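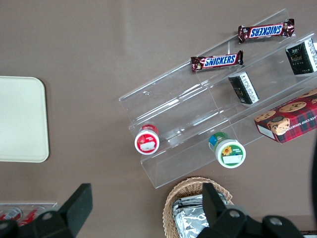 演讲备注:透明货架前的一次误抓,以及我们后来改了什么

时长按二十五分钟准备,问答另算。括号里的内容是给自己看的,不念。

第1页 开场

大家下午好。今天讲一个故障,从发生到关闭,中间隔了好几个星期。项目内部叫 Storkside,做的是小型零售货架的理货:把倒下的商品扶正,把放错层的放回去,把缺的补上。机械臂和夹爪是现成的,控制和感知是我们自己写的,调度软件叫 Storkex。

先说结果,免得大家一直猜。没有人受伤。坏了一个亚克力阶梯架,夹爪左指的安装座变形,力传感器的零点漂了,送回去重新标定。损失不大,但是保护停机比应该停的时刻晚了,这一点是今天的重点。

(这里停一下,看看后排能不能听清。)

第2页 任务是什么样的

桌面是棕色的,上面斜着放一个透明的阶梯展示架。架上混放各种包装:条状的巧克力,比如士力架;纸盒装的零食,有的立着,有的倒着;格子花纹的饼干盒;还有侧躺的小圆罐。架子周围还有别的容器,浅色托盘、藤编篮子、装罐子的透明盒。

这种摆法是有意做得杂的。真实的小店就是这样,商品不会都正面朝外。同一种士力架,两条放在相邻的两层,一条字是正的,一条字是倒的,识别上没有问题,这类情况我们早就测过。

难的是架子本身。透明板在腕部相机里主要表现为几条反光的亮线,透过板子看到的是下面的桌面。人看一眼就知道那里有一块板,深度数据里那里经常什么都没有。

第3页 当时的配置

腕部相机装在夹爪旁边,从上往下看。外部还有一个固定相机,负责粗定位。力传感器在腕部。夹爪两指张开后再下降,到位后合拢,提起,移走。

展示架的位置不是每次都测。我们在开始一批任务前标定一次,把架子的几何模型贴到场景里,之后就当它不动。这是第一个错误假设,后面会讲到。

那一批计划跑1401次抓取,换班不停,夜里无人值守。现场有围栏,围栏门有联锁,急停按钮在门口。

第4页 发生了什么

第941次抓取。目标是下层的一个小圆罐,罐子侧躺,盖子朝外。规划给出的下降路径看上去很干净,离架子模型的前挡板还有余量。

实际的挡板不在模型的位置上。夹爪左指下降时压在了前挡板的上沿。亚克力板先弯,弯的过程里阻力上升得很慢,没有达到我们设的接触阈值。控制器认为还在自由空间里运动,继续往下走。然后板子裂了,手指滑到一侧,撞到桌面,这时候力才一下子超限,触发保护停机。

从最早接触到停机,日志里是4秒。对一个下降动作来说,4秒非常长。

(不要在这里讲传感器型号,会有人追问,留到最后。)

第5页 第一层原因:架子动了

回放之前的记录,架子是一点一点挪的。夹爪取饼干盒这类大件时,盒子的角会带到架子的边,每次推一点点。单独看哪一次都在误差范围里,几百次累积下来,架子转了一个小角度,前挡板的位置就不对了。

外部相机其实拍到了。但是粗定位只找商品,不找架子,所以没有报警。

第6页 第二层原因:看不见的板

架子动了,如果深度数据里有板,避障还能救一次。我们检查了事故前的点云,挡板所在的区域是空的,空洞被滤波程序当成噪声,用桌面的高度填上了。填洞这一步是早期为了处理反光的铝箔包装加的,当时效果很好,后来一直没有人重新评估它对透明物体的影响。

这一条我希望大家记下来。缺失的深度不等于空的空间。我们的代码里把这两件事当成了一件事。

第7页 第三层原因:阈值

接触阈值是在硬物上调的。拿金属块试,碰到就停,反应很快,于是测试报告写了通过。薄的亚克力板会弯,力的曲线是缓坡,不是台阶。只看瞬时力的大小,缓坡很容易漏掉。

另外,阈值在项目中期被调高过一次。起因是推纸盒的时候误停太多,夜班产量不达标。变更记录里有这一条,审批也有,但是没有重新做接触测试。按流程应该做。

第8页 人的部分

保护停机之后,Storkex 自动发了通知,通知发到一个白天才有人看的群里。机械臂停在碰撞姿态,一直停到早上6点交接班。这段时间里手指一直压着裂开的板。

早班同事到了以后先按了急停,然后拍照,再手动退臂。顺序是对的。但是作业指导书里写的是可以远程复位后继续。如果当时按指导书远程复位,机械臂会在手指被卡住的情况下尝试回零,碎板很可能会飞出来。围栏是网格的,挡人不挡碎片。

所以我们把这件事按安全事件处理,没有按设备故障处理。内部有过争论,有人觉得只是坏了个架子。我的看法没有变。

(如果有人问责任划分,回答:报告里写流程,不写个人。)

第9页 改了什么

感知这边,填洞程序拆掉了。深度缺失的区域现在标成未知,规划不允许高速穿过未知区域,要进去只能慢速,并且用低的接触阈值。

架子这边,底座加了定位销,背面加了标记。每次抓取之前外部相机核对标记,偏差超限就停下来重新标定。透明边缘贴了一条很窄的磨砂胶带。这个办法很土,客户一开始不太愿意,看过样品之后同意了。

控制这边,除了瞬时力,还看力在下降行程中的累积变化。缓坡现在也能触发停止。阈值的任何修改都要附带接触测试,测试件里加了薄亚克力板、空纸盒和藤编篮子的边沿。

流程这边,碰撞类停机取消远程复位,必须有人到现场。通知改成电话加短信。围栏朝向走道的一面加了实心挡板。

第10页 验证

改完之后我们把同一批任务重新跑了一遍,1401次全部跑完,中间有几次因为架子偏移停下来重新标定,没有再压到板。节拍变慢了,主要慢在未知区域的低速接近。这个代价目前接受。

另外专门做了故障注入:故意把架子转一个角度,关掉标记核对,看最后一道防线能不能兜住。薄板试件上都停住了,板没有裂。

还没解决的有两项。一是完全没有贴胶带的透明容器,外壁仍然经常看不见,现在靠慢速接近。二是夹爪手指本身会挡住腕部相机的一部分视野,越靠近目标,挡得越多,最后一小段下降基本上靠力觉。我们在和 Sinaga 谈换一种更短的手指,Greliteck 那边在评估指尖的接近传感器,都还没有结论。

第11页 给同行的几条

无人值守之前,先把慢速接触测试做一遍,用软的、薄的、透明的东西试。

检查一下你们的代码对深度空洞做了什么。很多系统在预处理里就把它补掉了,后面的模块根本不知道。

误停多的时候先查误停的原因,再考虑动阈值。

现场指导书里凡是写着远程复位的地方,找操作的人一起过一遍,问清楚卡住的时候会怎样。

第12页 问答

预计会被问到的:

为什么不用不透明的架子?客户门店已经在用这种架子,换不了。

有没有考虑用学习的方法补透明物体的深度?试过,在我们的光照下不稳定,目前只用来提示,不用来放行。

传感器送标后有没有更换?没有更换,标定后继续用,开机自检里加了零点检查。

日志能不能公开?去掉客户信息的部分可以,会后留邮箱。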